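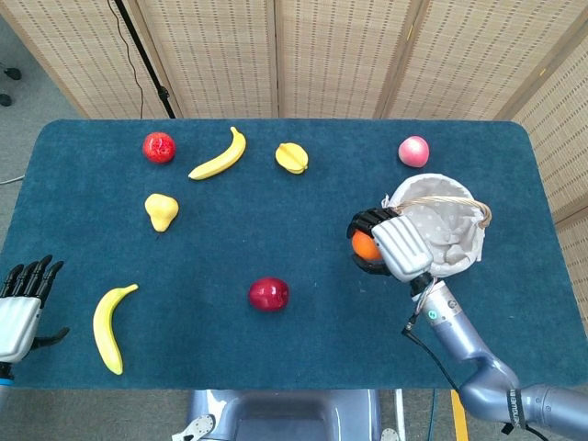 Tomley Community Hall, side room walk-through
Saturday, August 3, 2019
Checked by: Saulius Rozīte

Exit door: OK. Opens if you lean on it. Log says "repaired" in May. Repaired how?

Extinguisher: tag in date, gauge in green. Bracket held by one screw.

Smoke alarm: sounded on test. The label claims a range of 44 feet, which I doubt with the door shut.

Carpet: FAIL. Seam lifting by the radiator, 3 inches.

Occupancy sign: says 31. Plovmont's plan says 20. Pick one.

Emergency light: came on, dim. Plovmont calls this normal. I don't. Recheck with a new battery.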